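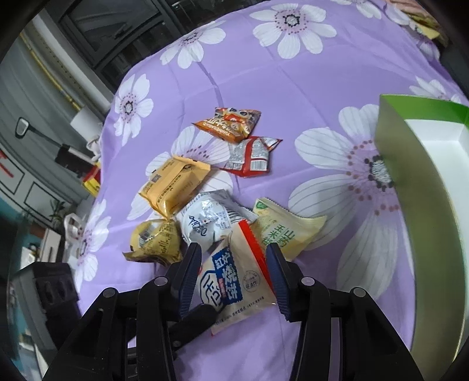 Snack packing, progress report

To: Ryszard Wróbel, Nodby
From: Grurnard packing room
28 Nov 2018

Ryszard, short one, the van is due and I still have labels to print. Budget sheet comes separately.

Where we are

Target for this round is 300 mixed snack boxes for the families on the Moldovan Street list. Packed, taped and on the shelf as of this morning: 308. So over target, a few spare for late sign-ups. All from the money you released in August, nothing borrowed from the spring round.

Every box gets a mix of small wrapped things, no big bags this time. Big bags were the main complaint last round. They get opened, half goes stale, the kids fight over the rest. Single packets go further and they fit in a school bag.

What goes in

We stopped buying one kind in bulk and went for assorted. Orange packets, the yellow-gold ones, round silver and white ones, the pale yellow with green characters (山药 and 玉米, so yam and corn), a larger beige one with a red strip down the side. Different sizes, different shapes, which makes the packing slower but the boxes are a lot more fun to open. Feedback on the assorted mix has been good, two parents rang up just to ask where to buy the pale yellow ones.

Downside of assorted: they dont stack. Flat ones go in first, round ones on top, crinkly corners folded in or the lid wont close. Took us most of the first evening to work that out.

The room

Still using the spare bedroom at the Sesard house. No tables free, so we sort on the bed. Flowered cover goes on, packets get tipped out, box stands open beside them. Works better than it sounds. Everything shows up against the light purple and nothing rolls onto the floor. Backs are suffering a bit, the bed is low. Two folding tables would fix it, see below.

Heating in there is fine now. Window was repaired, paid by the house, no cost to us.

Labels

This is the slow part. Most of the packaging is in Chinese and a lot of our families cant read it. We put a slip in each box with a plain English list of what is inside and the allergens. Slips are done for all the boxes that are packed. The first batch of slips had the wrong best-before format, day and month swapped, so we pulled 100 boxes back and redid them. One lost evening. Checked twice since, all ok.

Needed a translator for the small print, my own Chinese covers the front of a packet and not much more. Paid for 3 hours, receipt is in the folder. For the spring round I would like to book this before we buy, not after. Two kinds turned out to have peanut and had to go in a seperate marked batch.

Problems

Supplier sent the second delivery late and short. Credit note promised, not here yet. I am chasing.

Cardboard is thinner than the sample they showed us. Corners crush if boxes are stacked high, so we keep the stacks low and that eats up floor space. Want to switch for spring, price difference is small, will send the quote when I have it.

Some packets arrive creased. Seals are checked by hand before packing, anything open or leaking air is thrown out. Very few so far.

Still to do

Peanut batch, last stickers to go on.
Van loading, then drop-off at Moldovan Street and the school.
Collect the feedback cards, they go out with the boxes this time, stamped envelope inside.
Photocopy receipts for you.

What I need from you

A yes or no on the two folding tables. Can come out of the transport line, we underspent there as the van was lent to us.

Permission to keep the spare boxes here over the winter, so we have something in hand when a new family gets added. Otherwise they go to the school.

A date for the spring money, even a vague one. The supplier wants the order early if we are to keep the assorted price.

Full figures at the end of the round with the cards. Phone is best this week, am not at the desk much.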